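Handout 6 - Can a machine do the chores yet?
Vorkotel evening course, Clesham. Notes by Yogesh Malhotra

Last week we did laundry, and I left you all a bit gloomy about socks. Tonight it's the shop floor, where you'd think things would be easier. Sorting wires into bins! I could give that to my nephew and go get coffee. But it's a good test, so let's look at a bench set up for two arms. 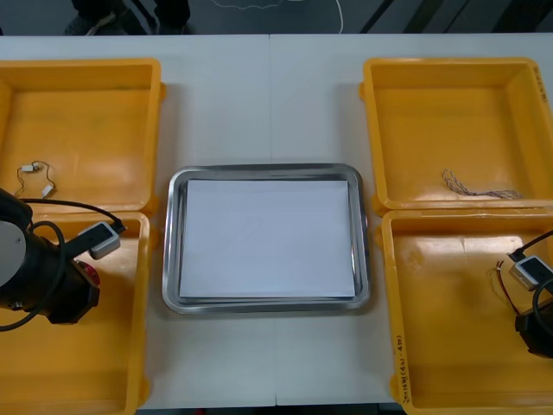
Fig. 1. Two-arm sorting bench, yellow bins on both sides of a steel tray.

Think about what a wire is, to a machine. A box keeps its shape when you grab it. A wire flops, springs back, hooks its neighbor. You can plan a grasp perfectly and the far end still goes wherever it likes. My old boss Tadeusz Żak had 300 harnesses a shift to sort by hand, and he'd do it while arguing about soccer - no planning that I ever saw.

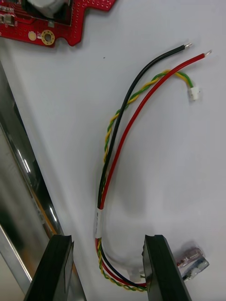

Reaching into things

Most chores end inside something: a drawer, a dishwasher, a bin. Getting in there is its own problem, and I'd put it ahead of grasping on my worry list.

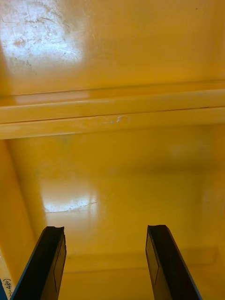
Depth cameras are where I'd start your reading (Mendonça notes, section 2). Many of them work by throwing out light and looking at what comes back, and shiny surfaces mess with that. Glossy yellow paint with white glare spots on it, like we have here, is the kind of surface I'd want you to worry about. Matte paint is cheap, people!

Then there's getting close. The nearer the gripper goes, the less a wrist camera has to go on.
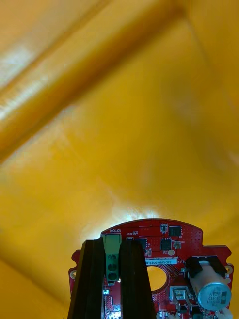 Fig. 4. Close-up from the wrist: yellow surface, gripper fingers and circuit board.

So, can they do it yet? My answer is sometimes, slowly, with a person nearby. For next time, pick one chore at home, do it 10 times, and write down every time you fix something without thinking. Bring the list.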